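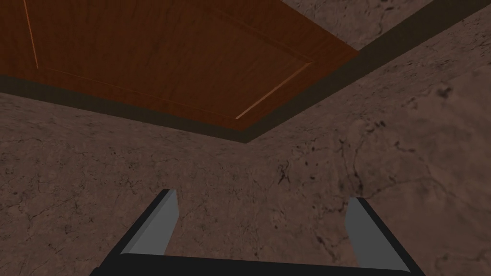
Wood paneling with an inset rectangular field.

The Forby Library will reopen its reading room in July, the Girnier Town Council has announced. The building dates from 1937 and has been closed for six months for heating and wiring work. 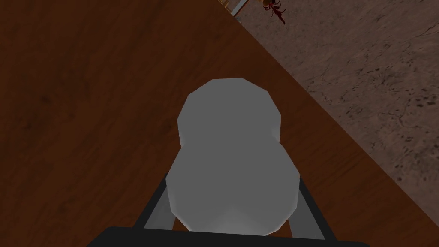 Image credit: Farnix

The local history collection - 2401 volumes and 308 maps - will return to the second floor before opening day. Library cards issued before the closing remain valid. Evening hours will be posted at the Wan Street entrance.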